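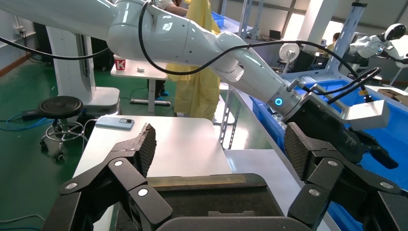

Can the archive index be rebuilt while the list server is still accepting mail? The rebuild only reads the mbox files, so delivery can continue, but new messages won't show up in search until the next incremental run.

From: Olga Prata
To: tilluren-admin
Subject: Re: Search index missing older threads
Monday, 14:20

Aníbal Antunes wrote:

> We moved the Tilluren archive to the new host last week and search now
> returns nothing older than March. The mbox files are all present and the
> sizes match the old host. I tried running the incremental indexer twice
> and it exits clean with no new messages found.
>
> Do I have to stop the list to do a full rebuild? Also, is there any risk
> that the message URLs change? We have a lot of links into the archive
> from the Mesteck wiki.

The incremental indexer compares each mbox against the offset stored in the state file. If you copied the state directory along with the archive, the offsets already point to the end of every file, and the indexer will conclude that there's nothing to do. Running it again won't help. Your index and your state file disagree, and the indexer only looks at the state file.

The fix is as follows.

1. Move the state directory aside. Don't delete it yet.
2. Disable the cron entry for the incremental job. If it starts during a full rebuild, both processes will try to write the same segment files and one of them will die with a lock error.
3. Run the full rebuild as the list user. If you run it as root, the new segments will be owned by root and the web search will return an empty page with nothing useful in the log.
4. Compare the message count it prints at the end with a count of the From_ lines in the mbox files. A small difference is normal - the indexer drops messages with a duplicate Message-ID.
5. Turn the cron entry back on.

On memory: the default batch size is 1000 messages. On the Nazarenko host, which has 2 GB, that was fine for text but failed on a month with a lot of attachments. I lowered the batch to 14 for that one file and put it back afterward. Slow, but it finished. The complete run took eight hours.

On URLs: it depends on which numbering scheme you use. With sequential numbering, the URL comes from the position of the message in the mbox, so it stays the same only if the files are byte-identical and nothing has been removed. Matching sizes are a good sign but I'd run checksums against the old host before it goes away. With hashed numbering, the URL is derived from the Message-ID and a rebuild can't change it. Look for "permalink" in the archive config. If the line is absent, you are on sequential.

One more thing to check is the unescaped "From " problem. Some older mail was stored with body lines beginning with "From " and no leading angle bracket. The old parser required a valid date after the address before it would split a message. The current one is less strict and will split in the middle of a body, which shifts every number after that point. The Giden list had this in two files. Setting the parser to strict mode before the rebuild avoids it.

If the count in step 4 comes out higher than the From_ count on the old index, stop there and send me the name of the first file that differs.

Olga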